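Corkside Robotics Club
Minutes of the meeting held on July 12, 2024

Apologies: two, both received beforehand. The minutes of the last meeting were agreed with one correction (the spare battery cost is for the pair, not each).

1. Laundry project

What a month! The folding team reported that the club now has 302 recorded shirt folds, which takes us past the 300 we promised ourselves back in April. Loud cheering, and biscuits were opened early.

The team talked through the work so far. All of it is done with the hand-held gripper on T-shirts laid out flat on a bed, and everyone agreed that a bed is a much harder place to work than the club table. The sheet creases, the mattress gives a bit, and the shirt wants to slide along with whatever you pull. Great fun to watch, though, and far closer to how people fold at home.

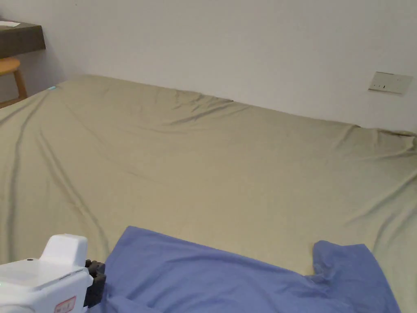 Sleeves are still the tricky part. Two members are keen on folding both sleeves in first, and the rest prefer going side to side and tucking the sleeves in afterwards. After a long and very cheerful argument we settled on trying both ways before the next meeting, with the same shirts, and comparing the results on the big screen.

Action: folding team to write up both methods on one page each.

2. Brondton Schools Robot Day

Our place is confirmed! We have a ten-minute slot and a table next to the Gesholm club, whose line follower was brilliant last year. Agreed to show the folding live, with a short film ready in case the hall wi-fi plays up. Younger members asked if visitors could have a go with the gripper. Yes, one at a time.

Action: demo group to book a rehearsal in the hall.

3. Money

The balance stands at £1,486. The Karabulut grant form is nearly finished and only wants the equipment list. Agreed to buy a second set of jaw pads and more storage cards now.

4. Any other business

Please label your chargers. The soldering evening was so popular that we will run it again.

Next meeting: usual room, usual time. Bring a T-shirt.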